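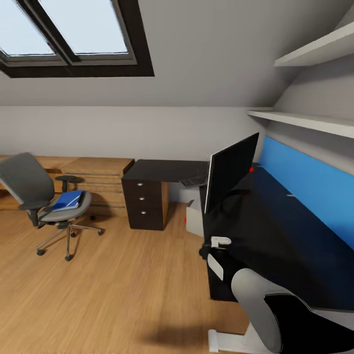
夹爪选两指平行式还是自适应式,差别到底在哪里?

差别主要在对物体摆放误差的容忍程度,以及松开时的可控性。两指平行夹爪对准了就很稳,偏了就容易推倒物体;自适应夹爪偏一点也能抓起来,但放下时物体的朝向不好保证。我们小组的比较结果大体如此,下面分节说明。

课程项目 > 机器人操作 > 学生报告 > 夹爪与控制器比较

办公室整理任务中两种夹爪与两种控制器的仿真比较

12月 撰写:Melur Govindasamy、Fikri Rahman、Endang Ong

一、任务来源

本项目是机器人操作课的期末作业,指导教师为 Tormod Skjelbred。题目要求在仿真环境里完成办公室物品的抓取和归位,并在同一任务上比较至少两种末端执行器。我们把控制器也加进了比较,原因是开题时组内对阻抗控制有没有必要意见不一,干脆一起测。

仿真场景是一间阁楼办公室,浅色木地板,斜顶上开有天窗。室内有黑色桌面的办公桌、显示器、键盘、抽屉柜和一把灰色转椅,椅面上放着一本蓝色文件夹,右侧墙上有两块白色搁板,初始状态是空的。机械臂在显示器所在的桌子附近工作。

选这个场景的好处是高度变化大。椅面、桌面、搁板三个高度都要够到,手臂姿态差别明显,控制器的问题容易暴露。缺点是斜顶压低了一部分空间,规划器有时会给出绕得很远的路径。

二、比较对象

夹爪 A 是两指平行式,模型取自课程公用库,我们沿用库里的名字 Prirkel。指面为平面,加了一层高摩擦接触参数。

夹爪 B 是欠驱动自适应式,名为 Plornero,手指有两节,接触后末节会自行弯曲贴合物体。

控制器一是关节空间位置控制,轨迹由规划器一次给出,执行中不再修改。控制器二是笛卡尔空间阻抗控制,刚度在水平和竖直方向分别设定,接触阶段把竖直刚度调低。

两种夹爪和两种控制器交叉,共四种组合。机械臂、物体质量、摩擦系数和初始位姿扰动在四种组合之间保持一致,随机种子也一致。

三、测试方法

测试物体是文件夹、键盘和一个白色小盒。每种组合执行 47 次,三种物体轮流出现。每次开始前,在物体的名义位置上加水平偏移,最大 2 厘米,朝向也加一个小的随机角度。

一次执行算成功需要满足:物体离开支撑面;搬运途中没有掉落;放到目标位置后保持静止 6 秒。碰到显示器算失败,不管物体最后有没有放好。这一条是中期检查时 Haziq Gunawan 助教要求加的,之前有几次手臂把显示器推歪了,程序仍然记成成功。

抓取点由人工标注,没有用视觉估计。我们本来打算用仿真相机做位姿估计,试了一周,显示器侧面遮挡键盘时估计值跳动很大,后来放弃了,改为直接读取物体的名义位姿。因此本报告的结果不包含感知误差,只有人为加入的偏移。

四、结果

文件夹是三种物体里最难的。它平放在椅面上,夹爪只能从侧边夹书脊或者夹开口一侧。夹爪 A 配位置控制时,指尖高度稍低就会顶到椅垫,接触力迅速上升,文件夹被推着向后滑。换成阻抗控制以后,指尖可以贴着椅垫滑进去,这类失败明显减少。夹爪 B 的末节碰到椅垫会提前弯曲,有时还没到位就闭合了,配哪种控制器都会出现。

键盘的情况反过来。键盘薄而长,夹爪 A 从中间夹起后两端会轻微摆动,偏离重心时整块键盘绕夹持线转动,放下时一角先着桌。夹爪 B 接触面积大一些,转动较小。不过它松开时末节回弹,会把键盘带偏一点,目标位置要求严格时这点偏差不能忽略。

小盒对四种组合都不算难。仅有的失败集中在手臂俯身到桌下的阶段,前臂碰到桌沿,与夹爪关系不大。

放到搁板上的动作里,上层搁板比下层难得多。手臂接近伸直,阻抗控制在这个姿态下末端有可见的下沉,我们加了重力补偿修正以后才恢复正常。修正前的数据没有计入比较。

总体上,夹爪 A 配阻抗控制的表现最好,夹爪 B 配阻抗控制次之,两者差距不大。夹爪 A 配位置控制最差,主要输在文件夹上。如果只看键盘,夹爪 B 排在前面。

五、讨论

开题时我们预期自适应夹爪会全面领先,结果没有出现。一个可能的解释是加入的偏移偏小,平行夹爪的开口足够覆盖,自适应的优势没有发挥出来。Endang 后来把偏移加倍,单独跑了 9 次键盘任务,夹爪 A 的失败确实变多,但次数太少,不作为结论。

控制器的影响比夹爪的影响大,这一点三个人看法一致。凡是物体下方有软支撑或者间隙很小的情况,位置控制都比较吃亏。代价是调参时间,阻抗参数前后用了大半个月才稳定,位置控制当天就能跑。

仿真中的接触模型也需要留意。椅垫在仿真里是刚体,用接触参数近似出一点柔性,真实椅垫会陷下去,夹爪 A 在实物上的表现可能与此不同。Plornero 的末节弹簧刚度取的是模型默认值,没有与实物核对过。

六、未完成的部分

视觉位姿估计没有做完,代码留在小组仓库的 Amano 分支里。开抽屉的任务只完成了抽屉关节的设置。圆形小拉手对夹爪 A 来说接触面太小,拉到一半经常滑脱,没有来得及测夹爪 B。

实物验证原定在 Hutasgate 实验室进行,因排期推到下学期,由 Fikri 继续跟进。

七、分工

Melur:场景搭建、物体参数、报告第三和第四节。
Fikri:阻抗控制器、重力补偿修正。
Endang:夹爪模型接入、批量测试脚本、数据整理。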